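From the Clemance Street Camera Club newsletter
Sunday, September 7, 2025

Slow Shutter Evenings Are Back

Well, friends, summer has run away from us again, and with the light going earlier every week it's time to start thinking about our night walks. Ayantu Woldemariam has kindly agreed to lead them for another season, and if you came along last year you'll know what a treat that is (and how good her thermos coffee is, which she shares far more freely than she should).

The first walk goes down to the old Sedgwick bridge, where the water is usually calm enough to give you the streetlamps twice over. Dress warmer than you think you need to. Standing still for a 30-second exposure is a chilly business, and then of course you want to do it again, and again, and before you know it you can't feel your toes!

If your tripod has been in the closet since spring, please get it out before the walk and not in the dark on the riverbank, as I did. Open the legs, look over the feet, and work every knob and clamp a few times. 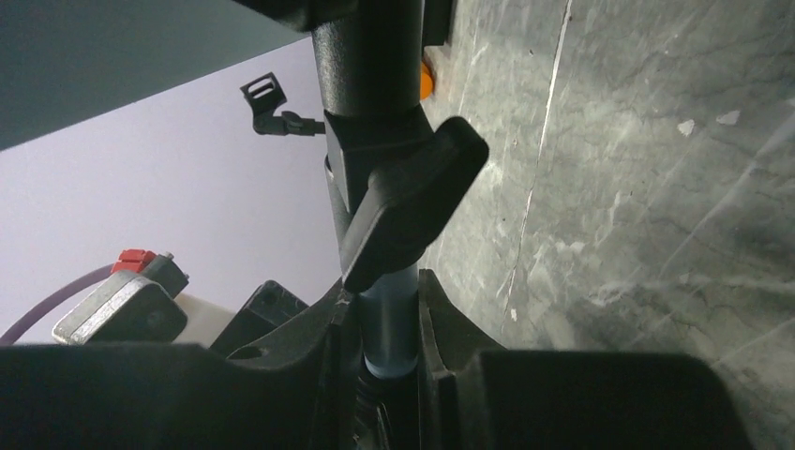
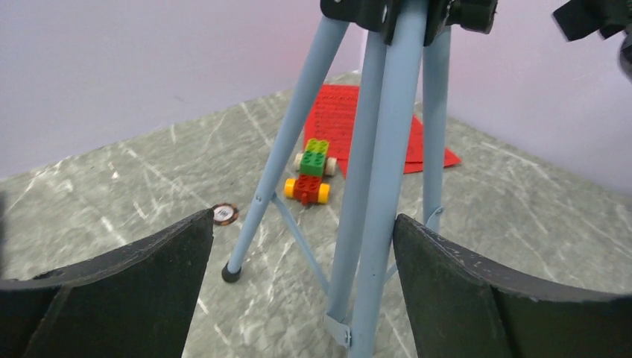
Ottar Sjöberg asks me to remind everybody about hanging weight from the center column on windy nights. A grocery bag with a couple of water bottles in it does very nicely, as long as it isn't swinging. He also says to keep the column down if you can and get your height from the legs – I've been ignoring this advice for years and have the blurry bridges to prove it.

On other matters, the print sale at the library brought in $942, and we thank everyone who baked, hauled tables or bought something they didn't have wall space for. The money goes toward new mats and frames for the November show. Helge Solheim is taking entries for that now, up to 3 prints per member, and would be very glad to have them early. Last year most of them landed on his porch the night before, in the rain, and he was awfully nice about it.

See you by the bridge, and bring a flashlight.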